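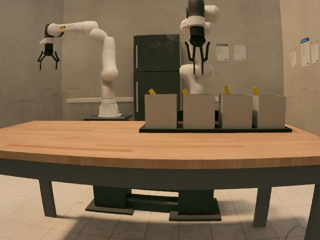

Berkeck to replace 2,222 water meters in Cirnotbridge

Cirnotbridge, Aug 21, 2025 — Berkeck, the water supply company for Cirnotbridge and the surrounding parishes, has confirmed the programme of works for the replacement of its household water meters. A total of 2,222 meters will be exchanged. The new unit is the Zollon, a static ultrasonic meter with no moving parts in the measuring tube.

The present meters are of the rotary piston type. They wear with use, and a worn piston tends to under-record at low flow. A dripping overflow or a weeping stop tap can therefore run for months without showing on a bill. The Zollon measures the time taken by a pulse of sound to travel with and against the flow, and registers much smaller quantities of water. Readings are stored in the meter and collected by a radio receiver carried in a passing vehicle.

Phase one covers the Campbell district, where 695 properties will be visited. Campbell has been placed first on account of the age of its meters and the condition of the chambers in which they sit. Berkeck surveyed the district in the spring and found 84 chambers in need of repair before a new meter can be fitted. In most of these the frame has dropped below the level of the footway. In the remainder the chamber has filled with silt, or the cover no longer seats properly.

Phase one also includes the renewal of 400 metres of distribution main. The existing pipe is cast iron and will be replaced in polyethylene, laid by directional drilling where ground conditions allow. Open trenching will be used at junctions and at the two points where the main crosses under a gas pipe. Traffic management plans have been lodged with the highway authority.

Most exchanges will be made at the boundary box and do not require access to the home. The supply will be shut off for up to 30 minutes. Customers with an internal meter will receive a letter offering an appointment, with a choice of morning, afternoon or early evening. The fitter will record the closing reading of the old meter and leave a card showing both this figure and the opening reading of the new one.
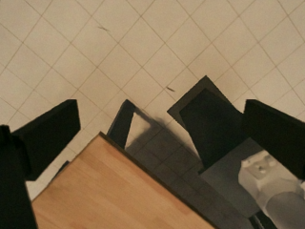
One Campbell customer asked during the consultation whether a more sensitive meter would simply mean a higher bill, and whether the company would tell households about a leak before charging them for it.

Berkeck has since amended its leakage policy. If the new meter records continuous flow for seven days, a notice will be sent to the property. Customers then have eight weeks to find and repair the fault. Water lost in that time will be credited once, on receipt of a plumber's invoice or a dated reading showing that the flow has stopped. The policy applies to underground supply pipes and to internal fittings, including toilet cisterns. It does not apply to garden irrigation systems.

Tariffs are not affected by the programme. The standing charge stays at its present level for the current charging year, and there is no fee for the exchange. Customers may ask for their old meter to be tested on a bench for accuracy, provided the request is made within 28 days of its removal. Old meters will be held for that period and then broken down, with the brass bodies sent for recycling.

Some discolouration may be seen after the supply is restored. It is caused by fine iron deposits disturbed in the main. Running the cold kitchen tap slowly will normally clear it — washing machines are best left off until the water is clear. Customers who depend on a constant supply for medical reasons are asked to join the priority register before work begins in their street, and bottled water will be delivered to them ahead of any shut-off.

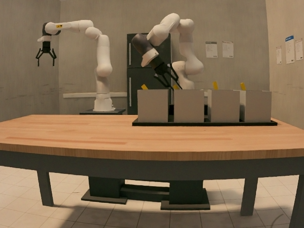
A long wooden table in a room with grey walls and a tiled floor.

Phase one is due to finish in December. Dates for the remaining districts will be issued by street once the main in Campbell has been pressure tested, disinfected and returned to service.

Notes to editors

Berkeck supplies drinking water only. Sewerage charges in Cirnotbridge are billed separately, and are worked out from the metered volume of water supplied.

Boundary boxes and meters belong to Berkeck. The supply pipe from the boundary to the building is the responsibility of the property owner.

A street list for phase one is available from the Berkeck press office on request.

Ends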